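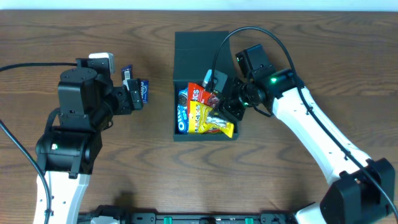 Grants > Current awards > Skumbridge > Progress reports

Skumbridge evening school, progress report no. 6

To: Tuva Midtbø, Anari Fund
25 February 2021

Tuva — short one this time, full accounts to follow with the next claim.

Enrolment. 167 on the books, up on last term. English and maths resits make up most of it. Bookkeeping full, waiting list open. Beginners' Spanish still thin and we may fold it into the Kawaguchi Centre class if they'll have us.

Teaching. All online since the new year. Attendance held up better than I feared in maths, worse in English, where the later slot clashes with people's shifts. Moving it earlier after half term. Two tutors have asked for marking time to be paid separatly. I think they're right. Not in the budget as it stands.

Laptops. Loan scheme spent £3250 of your money, all on refurbished machines from Tallano. 60 out with students. Most fine. A handful with dead batteries, going back under warranty. Still chasing signed loan forms, will send copies when I have the lot.

Exams. No word yet on how the summer resits will be graded. Students keep asking, we keep saying wait. Tutors are holding on to all written work in case it's needed as evidence, and have set one extra timed paper per group.

Leavers' evening. Put off from October, still no date. Hall deposit carried over, so nothing lost there. Certificates have been posted out in the meantime, bar three that came back wrong adress.

Needed from you:
— a yes or no on moving the unspent room hire to tutor hours
— whether the site visit can be done by phone
— the new claim form, the old link is broken

Spanish decision by the end of next week, will email.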